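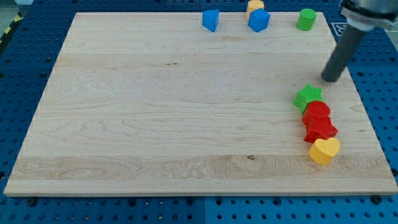 Toy blocks on a pale maple board.

Review: Grudby sewable light kit

By Albertina Sequeira
2018-03-19

The Grudby kit is for people who want to put lights into clothes and have them do what a small program tells them. I bought mine in February and have used it on a denim jacket, a tote bag and the hem of a party skirt for my niece. The skirt was the only one with a deadline, so it got the most attention.

You get a controller the size of a coat button, 46 sew-on LEDs, a reel of conductive thread, two battery holders, a packet of needles and a printed booklet. The needles are too thick for anything finer than cotton poplin. I went back to my own after the first evening.

Sewing comes first in the booklet and code second, and I think that is the right order. You stitch a plus line and a minus line, join the LEDs between them, and check each run with the battery before going further. The thread frays if you cut long lengths. Keep it to the length of your forearm and put a dab of clear nail varnish on every knot. The booklet mentions the varnish, but only on the last page, when you have already tied most of your knots.

The code is written in a browser page called Olldale. You can drag blocks about or switch to text and type. The two stay in step, so a change in one shows up in the other. My niece had a slow fade working in one afternoon, and then spent much longer picking colours. Sending the program to the controller is done over a USB lead, which is not in the box. Some of the phone leads I had in the drawer were charge-only and did nothing, and the page gave no hint of why.

Battery life was fine on the jacket and poor on the skirt, where all the lights were on at once. Dimming them in the program helped a great deal. You would still want spare cells for a full evening.

Washing is the weak point. The controller snaps off, but the LEDs stay in, and the advice is to wash by hand in cool water. I did this 3 times with the tote bag. Two lights on one side then stopped working — the thread had worn where it crossed the seam, and resewing that stretch fixed it.

Đạt Kim, who runs the sewing evenings I go to, uses the older Sotgate set and lent it to me to compare. Its lights are brighter and the thread is smoother. The software has to be installed and there is no drag-and-drop side to it, so I would not give it to a beginner.

Good points: clear diagrams, small controller, easy software.
Bad points: thick needles, no USB lead, short battery life with every light on.

I have since ordered a second reel of thread for a pair of curtains.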